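Robots > Building at Home > Two Arms on One Table > Chapter 7

Search this book Enter keyword or page Go

Chapter 7
Two Arms, One Cup

By Kaan Uçar and Hatice Taşdemir

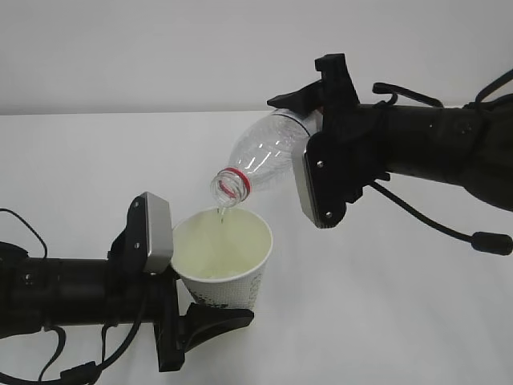

Until now every exercise in this book was done with one arm. The arm picked up a block, moved it, and put it down again, and the table did the rest of the work. A table is a very good partner. It does not move, it does not get tired, and it does not squeeze. In this chapter we take the table away from one of the objects and give the job to a second arm, and many small errors that you could ignore in Chapter 6 will now become visible, often as a puddle.

The task is pouring. One arm holds a paper cup, the other arm holds an open plastic bottle and tips it. We chose it after teaching the evening course at the Bayram shared workshop, where the students wanted a task they could show to their families. It is also cheap. Cups and bottles can be found in any kitchen, and a failed attempt costs a wipe with a cloth.

You can read the chapter without building anything, but we wrote it for readers who have both arms from Chapter 5 screwed to the same table. If your arms stand on two different tables, please move them before you continue. Hatice tried it with two tables for most of May and does not recommend it.

What you will learn in this chapter

- How to give two arms a common zero point
- How to hold a soft object without crushing it
- How to divide a pour into stages, and how to stop it
- How to keep cables away from a moving wrist

What you need

- Two arms with parallel grippers, as built in Chapter 5
- Flat finger pads on all fingers that will touch the cup or the bottle
- Paper cups, one sleeve
- A small drink bottle made of clear plastic, with the cap removed
- A measuring cup and a kitchen scale
- A tray, a cloth, and a power switch you can reach with your foot or your free hand

7.1 Why pouring is difficult

A person who pours tea does not think about it. The eyes watch the stream, the hand with the pot slows down, and the hand with the cup goes a little to the side if the stream goes to the side. Both hands correct each other all the time. Our two arms have none of this at the beginning. Each arm knows its own joint angles and nothing more. If the left arm is wrong by the width of a finger, the right arm will pour with great confidence onto the table.

There are three sources of trouble, and it helps to keep them apart when you look for a mistake.

The first is position. The mouth of the bottle must be above the cup, and it must stay there while the bottle turns. This sounds simple, but the mouth is far from the wrist. When the wrist turns, the mouth travels along an arc. If you program only the turn, the mouth leaves the cup before the first drop comes out. The wrist has to move sideways while it turns, and the size of this move depends on the length of the bottle.

The second is force. A paper cup is stiff at the rim and at the base, and weak in between. A bottle behaves differently: full and closed it is hard, open and nearly empty it folds under a light grip. So the same gripper setting can be right at the start of the pour and too strong at the end. In the notebook of the Bayram course the most frequent entry is "bottle squeezed, all came at once."

The third is time. Liquid does not start when the motor starts, and it does not stop when the motor stops. The delay is different for each amount left in the bottle. We will measure it in Section 7.4 and put the numbers in a table, and you should make your own table, with your own bottle.

7.2 A short history of our setup

It may help you to know which mistakes we have already made for you.

Our first version used the controller board from the Stilberg kit for both arms. It worked as long as only one arm moved. When both moved, the supply voltage dropped and one of the grippers opened. We lost 2 boards before we understood that the problem was the power supply and not the code. Since then each arm has its own supply, and only the ground wire is shared.

The second version used bare plastic fingers. They held the blocks of the earlier chapters well enough, but a smooth bottle slipped down between them slowly, so slowly that we first blamed the camera. We changed to flat pads of the Famberg type, fixed with screws, and the slipping stopped. Any flat pad with some friction will do. Glue alone will not do - it lets go after a few days of work with wet bottles.

The third version is the one used in this chapter. We tested it with 149 pours, written down one by one, and 78 of them ended with all the liquid in the cup and the cup still round. This is a modest result and we print it so that you have something to compare with. Most of the failures came from the early part of the list, before we added the pause that is described in Section 7.5.

7.3 Before you switch on

Put the tray under the working area if your table allows it. Fill the bottle with 24 milliliters of plain water for the first trials, not more. A small amount makes a small mess, and you can still see clearly whether the stream hits the cup.

Now look at your cables. With one arm you could let them hang where they wanted. With two arms, a loop that is harmless in the rest position can catch on the other gripper when both wrists come together. Move each arm by hand, with the power off, through the full pouring motion. Leave enough slack for the wrist to turn, and tie back the rest. Check also that no plug hangs lower than the table surface near the tray, where water would run to it.

Close the left gripper on an empty cup, just below the rim, and let go of the cup with your hand. If it sinks, the grip is too weak. If the round opening becomes an oval, the grip is too strong. Write down the value between these two. We will call it the holding value, and you will need it on nearly every page that follows.

Exercise 7.1. Find the holding value for three cups from the same sleeve. Are the values equal? Which one will you use in your program, and why?

Exercise 7.2. With the power off, hold the bottle in the right gripper and turn the wrist by hand until the mouth points down. Mark on paper the path of the mouth. Keep this drawing for Section 7.4.

Comments (2) Share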